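Unit 9: Sheet extrusion, line start-up
Notes: Kaja Strazds

Scope: single-screw line, 60 mm barrel, flat die. Read the Lastis resin sheet before the session. 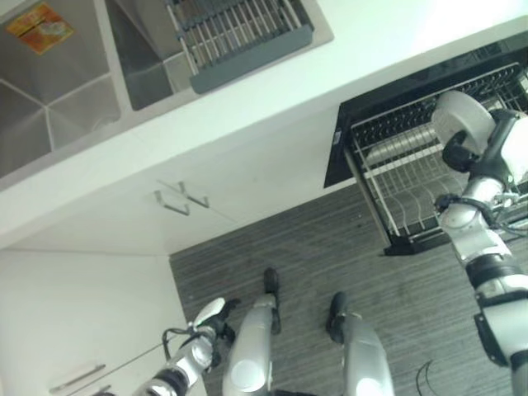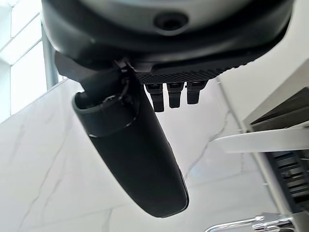
1. Heating
Bring all zones to setpoint and hold — the screw stays off until the die body has caught up.

2. Purging
Start at low screw speed. Purge 2000 g, then change to the production recipe.

3. Records
Log melt pressure, screw speed and haul-off speed for each roll. Roll length is 1000 m.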